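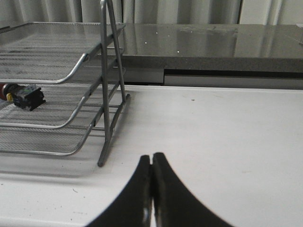
About Zusenton

We sort small parts. Connectors, relays, terminal blocks, the little plastic lumps that live at the bottom of every workshop drawer and that everyone is afraid to throw away. You send us the drawer, and we send it back in an order that a stranger could follow.

Zusenton began on a kitchen table, which put up with it for one winter before asking for its surface back. The business now has a proper bench, white on purpose, because a dropped pin shows up on white and vanishes on anything else. It also shows every smudge. You can't have everything.

What we do all day

Most of our customers are repair shops, model railway clubs, college electronics departments and people who have inherited a shed. The usual job is a mixed box of up to 2000 pieces. The largest single box so far came from a firm called Drurnix, who described it as "mostly fuses". It held 118 different kinds of part and a teaspoon.

Everything is tipped out, looked at and put somewhere sensible. We are fond of wire mesh desk trays, the stacking sort meant for letters and invoices. Dust falls through them, you can see what's on each level without lifting anything, and they cost a good deal less than the cabinets in the trade catalogues. Ours have three tiers. The rule of the house is that top means checked, middle means waiting and bottom means we'd like to talk to you about this.

Then there are the blue trays. A green module in a light blue tray stands out from across the room, and a rim all the way round stops things wandering off.

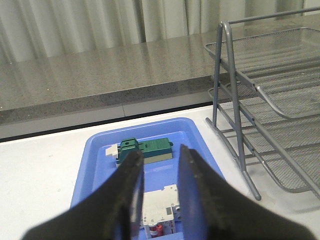 One tray holds one customer's parts and no one else's. We arrived at this policy after mixing up two boxes of very similar relays one Thursday, and spent the following week un-mixing them at our own expense. Both customers were nice about it. One of them still mentions it.

The Qian method

Our labelling system is called Qian and it fits on a single sheet of card. Each part gets a plain name, a shelf and a note on condition, in words you would use out loud. "Green block, many holes" is a perfectly good label if that is what you call it in your workshop — we put the maker's number underneath for the purists.

What we don't do

We don't repair, test under load or value anything. We don't take batteries. Pement, our attempt at selling tidy drawers by monthly subscription, ran for one summer and is not coming back, so please stop asking.

Sending us a box

Write first and tell us what you think is in it. You'll be wrong, but it helps with the postage. Boxes should weigh under 20 kilos and be taped on every side. Parts go home in labelled bags unless you ask for trays, which are extra.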